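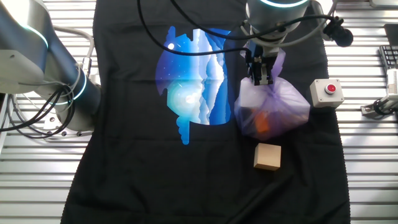 Jeslow Forage Nitrate Field Kit

I started putting these kits together after a dry summer when half my neighbors were cutting drought-stressed sorghum-sudan and guessing whether it was safe to feed. I'd been guessing too! Mevier is still a tiny outfit (me, plus Þórey Kirkegaard on orders and phones), and the Jeslow is the thing we sell most of, mainly to folks with cattle, goats and sheep.

It's a spot test. You split a stem, put a drop on the inside of the cut, and watch for blue. A fast, dark blue means there's enough nitrate in there that I'd keep the animals off until a lab has looked at it. Little or no color is good news for that stem, so do plenty of stems, from the low spots and the field edges and wherever the manure went on heavy.

What you get

Dropper bottle of diphenylamine reagent, 15 ml
Color card, laminated
4 pairs of nitrile gloves
Splitting knife with a sheath
Hard case with a foam insert

The reagent is made up in sulfuric acid, so please wear the gloves and some eye protection, and keep the bottle away from kids, dogs and your good jeans. It ships ground only.
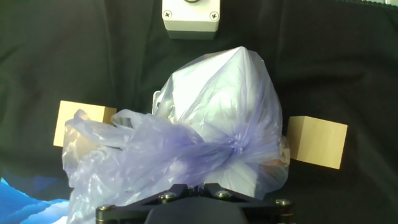
Where to take your samples

Go low. Nitrate piles up in the bottom of the stalk, and the leaves can look fine when the lower stem is loaded. I cut right above the ground and test at the first joint, then again higher up, which gives me a feel for how high to set the mower if I'm going to cut anyway. Pigweed and lambsquarters are worth a drop too if they've gotten into the stand.

Hay is trickier. Drying doesn't get rid of nitrate the way ensiling can bring it down, and a bale is a mix of everything, so pull stems from several bales with a core sampler or just your hands. The blue is harder to read on brown stems. Junpei Kobori wrote to us from Chiba to say he holds his against a white saucer, and I've been doing it that way ever since.

What it won't do

It won't give you a number. If you need parts per million to work out a blended ration, send a sample to a forage lab and talk to your vet. It also tells you nothing about prussic acid, which is a separate worry with sorghums, especially after a frost.

Ordering

The full kit is $19 and refill bottles are $6. Store the bottle dark and upright, and toss it (through your county's hazardous waste drop-off, please) if it has turned blue by itself.

The Jumport carry strap doesn't fit the new case. I'm working on it!

Page updated Friday, March 23, 2018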